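4.2 Knitwear and the problem of the first fold

Of the 263 garments logged by the Hunlow households, 117 were knits, and knits gave our participants the most to complain about. A shirt has opinions about where it should be folded. A heavy cardigan has none, and will accept any crease with the same thick indifference. Most people began by laying the thing out on a bed and looking at it for a while, a stage that Śliwiński's coding scheme leaves out and that we have added as "contemplation" (Figure 3). 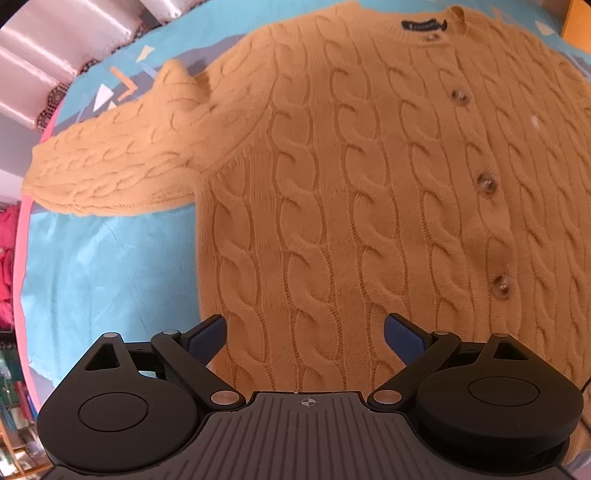 Figure 3. Cable-knit cardigan laid flat on a bedspread, one sleeve extended.

Sleeves were the main source of disagreement. One group folded them across the body first; the other left them out until the end and then tucked them under, with some force. Cable patterns made matters worse – the braids add bulk, and a folded sleeve tends to sit up under the next layer. Buttons divided the households too. Several participants fastened every one before folding, several fastened only the top one, and one described the whole question as "a January problem."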